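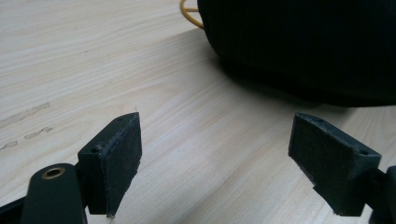 Prukura Oral History Project
Second progress report to the Grerkavow Fund
14 June 2022
Prepared by Sevim Akbulut

Where we are

You gave us money to record the people who worked at the Yüksel bakery before it closed, and to put the recordings somewhere the public can hear them. The first half of that sentence is going well.

We have finished 40 interviews. The plan said we would be done with recording in April, and we were, if you allow for the two people who remembered in May that they had worked there. One drove the bread van. The other says he ran the place, a claim that three earlier interviews do not support. Both are in the collection.

Fadime Yüksel, granddaughter of the founder, has lent us the order books and a box of letters from flour suppliers, most of them complaining about late payment. She asked that the letters be described in the catalog as "business correspondence." We have agreed.

Transcription

This is where the schedule has suffered. The budget allowed two hours of typing per interview, a figure I came up with myself and would like to withdraw. Yusri Oei has been doing the work and puts the real number closer to nine, more when the speaker is eating. He has finished 46 percent of the total recorded time. We tried the Jison transcription software for a month. It was fast, and it turned "sourdough starter" into "sour daughter Carter" throughout, so Yusri spent the month correcting it and we have not renewed.

Permissions

All but three of the release forms are signed. Two are in the mail. The third belongs to Ertuğrul Taşdemir, who would like to hear his recording first, then would like to record it again with better stories. We have offered him a short second session.

Public listening

The library has given us a shelf and one pair of headphones on the second floor. Zübeyde Keskin is cutting the short clips for it, and the first set covers night shifts, the oven fire and the strike, which lasted a morning. The website is built but has no audio on it yet, a gap visitors have pointed out.

Money

Spending is under budget on travel and over on transcription. We ask to move the unspent travel money across. No new funds are requested at this time, though I notice the form leaves a generous amount of room for the answer.

Next period

Finish the transcripts. Put the audio on the website. Return the order books to Fadime in the sequence she lent them, which Yusri wrote down and is now looking for.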